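Dressing-up and soft furnishings check, with comments
Villalobos Play Store, lower floor
November round

Checked by: Enikő Bíró
Second pair of hands: Tín Ông
Copy to: Marlene Vogler

Mark each line OK, ACTION or N/A. Comments go straight under the line they belong to. If an item is withdrawn, put it in the grey crate and write its shelf letter on the tag.

1. Room before starting

1.1 Floor clear between shelves and door. OK.

1.2 Lights all working. ACTION.
Tube over the sorting table flickers for a minute or so after switching on. Same comment last round. Ticket 601 still open with Skania.

1.3 Sorting table wiped down. OK.

1.4 Radiator cover fixed at both ends. OK.
Was loose in the spring. New screws are holding.

1.5 No fabric stored on or against the radiator. ACTION.
Two blankets over the cover when we came in. Moved to shelf C. Please put up a notice.

1.6 Extinguisher in place, pin and seal present. OK.

2. Costumes and capes

2.1 Neck fastenings are hook-and-loop or press stud only. ACTION.
Three capes on the rail still have ribbon ties. Withdrawn. Gergely Mészáros can swap the ties for press studs if someone buys the studs. The Clomell ones tear out of thin cloth, so get the longer post.

2.2 Cords and drawstrings removed from hoods. OK.

2.3 Sequins and beads secure. ACTION.
Green waistcoat sheds if you rub it. Withdrawn and not worth mending.

2.4 Hems up, no trailing edges. OK, apart from the long skirt on hanger 8. Pinned for now and tagged DO NOT ISSUE. Take the pins out before it goes to be sewn.

2.5 Care labels readable. ACTION.
Most of the older ones have washed blank. Tín has written the temperature on tape inside the collar where we knew it. Where we didn't, it goes in at 30.

3. Coloured cloths, scarves and streamers

3.1 Each piece opened out fully before checking. OK.
Takes longer than the sheet allows. Last round these were looked over in the basket and passed, which I don't think is good enough for gathered cloth. A split seam disappears into the folds.

3.2 Gathers and ruffles pulled gently along their length to look for broken thread. ACTION.
Two pieces gave at the gather. Both withdrawn.
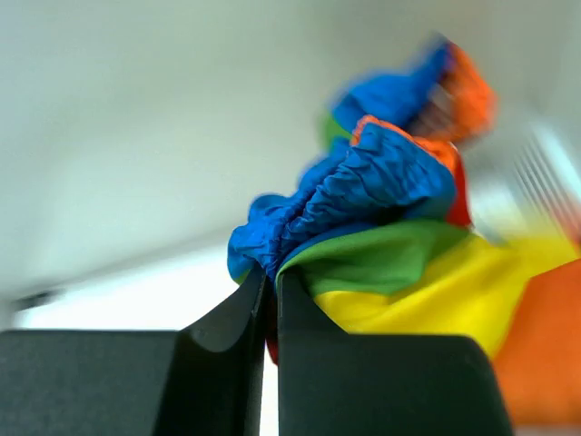 Item 3.2. Multicoloured cloth, blue section bunched and creased.

3.3 Colour change between panels: look along the join on both sides. OK.
One yellow panel has a line of darker thread where somebody mended it. Sound, leave it alone.

3.4 Loose threads trimmed, none long enough to wrap round a finger. ACTION.
Trimmed eleven pieces. Small scissors are blunt and chew the cloth. Ordered a new pair from Velteo.

3.5 Colour fast when rubbed with a damp white cloth. ACTION.
Reds from the older batch leave a mark. Wash separately and test again next round.

3.6 No pins, staples or wire left in. OK.
Found one staple in a paper label, not in the cloth itself. Removed.

3.7 Smell and damp. OK.

4. Cushions and floor mats

4.1 Zips closed and pullers removed or tucked. OK.

4.2 Filling not escaping. ACTION.
Round cushion on shelf B has a hole at the piping. Withdrawn.

4.3 Fire label present on every filled item. ACTION.
Missing from both floor mats. Ildikó Vass thinks the labels were cut off when the covers were changed and may be in the office drawer. If they don't turn up the mats stay out of use.

4.4 Mats lie flat, corners not curling. OK.

5. Storage and return

5.1 Baskets no more than two-thirds full. ACTION.
Scarf basket was crammed. Split into two and relabelled. Please return streamers to the second one.

5.2 Shelf letters match the list on the door. ACTION.
D and E are the wrong way round on the list. Corrected in pen, needs reprinting.

5.3 Withdrawn items tagged and crated. OK.

5.4 Basket lids and handles free of splinters. OK.

6. Paperwork

6.1 Stock total agrees with the book. ACTION.
Book says 270 textile pieces. We counted 264 including the ones withdrawn today. Four are signed out to the upstairs room. The other two are not accounted for, I would guess a pair of gloves.

6.2 Previous round's actions closed. ACTION.
All closed except the light (1.2) and the door list (5.2).

Overall: store may stay open. Nothing in the grey crate is to be issued until it has been looked at again.

Marlene, could you chase the light and let me know about the fire labels. I have the key until the mats are sorted.

E. Bíró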